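Open day at the Dundilach workrooms, Brevard

Posted in Visits

I went to the May open day at the Dundilach building on a Monday, which seemed an odd day to pick, but the parking was easy and there was no line at the door. Entry was free. You sign a sheet, take a paper badge and go where you like, except for the second floor, which was roped off.

The building used to be a furniture warehouse and you can still tell from the loading doors. The ground floor is now split into workrooms of different sizes, rented by the month. The one I had come to see is set up for sorting and tidying. It is run by Skarphéðinn Þrastardóttir, who moved over from the Fanddale site last year and brought most of her tables with her.

Each table in her room has a soft top and a folding screen set up behind it. The screens are woven, light tan, with thin wooden strips between the panels. I asked where they came from and was told a shop called Thongdee had sold them off when it closed. They make a big difference to the sound. The hall outside was loud all morning and inside the room you could talk in a normal voice.
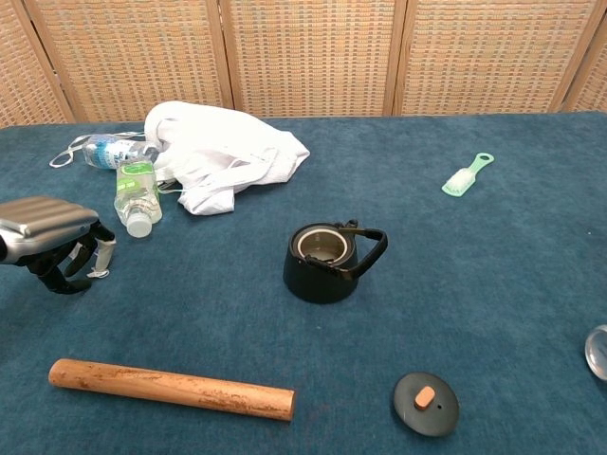 The idea of the room is simple. A handful of everyday things goes on the table and the job is to clear it: bag what belongs in the bag, put the trash with the trash, leave the table bare. Skarphéðinn keeps a stock of 79 items on shelves along the hallway wall, and a list taped to the shelf tells you which ones go out together. Nothing on the list costs much. Most of it is what you would find on a desk at the end of a working day or in the bottom of a car.

The soft tabletop was the part I had doubts about. I would have picked something you can wipe. She said they had tried bare tops at Fanddale and everything round rolled off, bottles worst of all, and the noise of things being put down got on people's nerves by lunch. The covering is glued on and gets vacuumed at the end of the day. There was a small stain on one table near the door, coffee by the look of it, and she said that one is waiting for a new top.

We talked for a while about bags. A drawstring bag is harder to deal with than a box because it never lies the same way twice. Drop it and the mouth ends up folded under, or the cord is stretched out to one side where it catches on the next thing you pick up. Her advice for home use was to find the opening first, spread it with both hands and only then reach for whatever is going in. I have been doing it the other way around for years, holding the bag in one hand and fishing with the other.

Bottles should go in first, on their sides, and flat things after that. Small loose things go in last or in your pocket. She was firm that a tea-bag tag, or anything else on a string, should be dealt with before you touch the bag at all, as the string gets wound up in the cord.

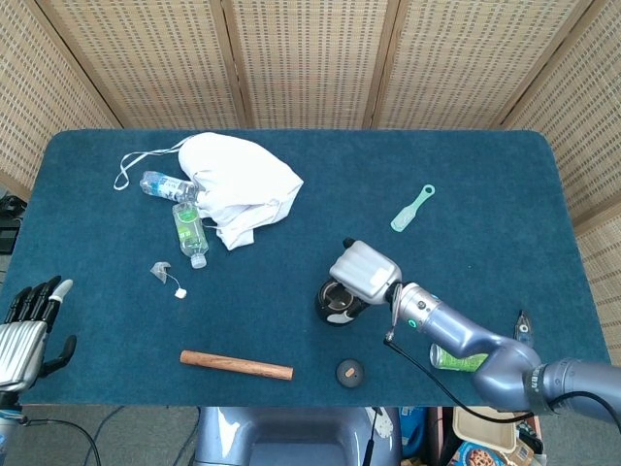 There is a printed sheet for visitors with 13 short tidying tasks on it, and you can take it home. I took two, one for my sister. Some of them are obvious (stack the cups, fold the towel in thirds). A few I had to read again. Number six asks you to clear a table without setting anything down twice, which I tried on my own kitchen table that evening and failed at the first go. The sheet is free. They had 1000 printed and there was still a tall pile by the door when I left.

I spent the rest of the morning in the other rooms. The bookbinding room was crowded and I only saw it from the doorway. The clock repair room had one man in it, eating a sandwich, and he was happy to answer questions. The pottery room was closed because the kiln was on.

Some practical notes. The front entrance has two steps, but there is a ramp on the side by the loading doors. The restrooms are at the far end of the hall, past the stairs. Coffee was sold from a cart in the lobby until noon and ran out before that. It gets chilly on the ground floor, so bring a sweater.

The next open day has not been set. There is a mailing list at the front desk, and I put my name on it.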